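Home Care Basics, Handout 2: Making Up the Bed

2 min read · 22 shares

Welcome back, everyone, and do bring your notes from the Zunmont session.

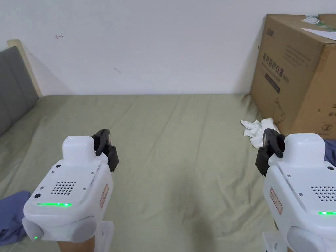 A student asked after the last class whether wrinkles should be pulled out before the corners are tucked. Yes, please, always before! Work from the middle toward the edges with flat hands, and take your time (I still do, after all these years). Move any boxes or stray cloths off the bed first, then tuck the foot end, then the sides.

For homework, make your bed twice and note which corner gave you trouble.

2 comments

Felau: My fitted sheet pops off at the head end every time.

Pathak: Try a deeper pocket.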